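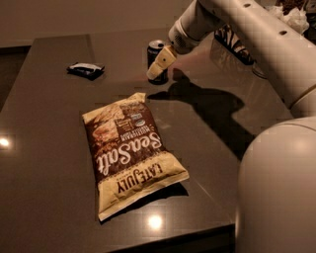 Last updated: 7/16/20

Re: [skusthorpe-walkers] Lane behind the mill and the autumn route

Hello all, and hello especially to Thitima,

Thank you for such a full write-up, I read it over breakfast and then read it out again to my sister on the phone (she used to walk with us, some of you will remember her terrible red hat).

Thitima Siriwan wrote:
> I went round by the mill lane and the stile at the bottom is
> still broken, the same one we reported in March. The path past
> it is fine but very overgrown. Do we still want to use it for
> the Odera loop, or go up over the top field? The top way adds
> 3 miles and I'm not sure everyone would thank us.

I do think we should keep to the lane if we possibly can. Three extra miles is a lot for those of us with knees, and the top field had bullocks in it last time, very friendly ones, but there were rather a lot of them and they would follow us! I'll write to the parish clerk again about the stile. If it isn't mended by the autumn we could go in by the chapel gate, where there's room for up to five cars if people park sensibly, and pick up the lane further along.

On snacks, I'm happy to bring things for the halfway stop again, both sweet and salty, but do please carry your own flask and cup.

Does anyone still have the old Prustov leaflet with the hand-drawn map? Mine has gone through the wash. I seem to remember it showed a way across the brook that isn't on the newer maps, and it would be lovely to try it one day when the water's low.

Warmest wishes to you all,
Ketsara Phromma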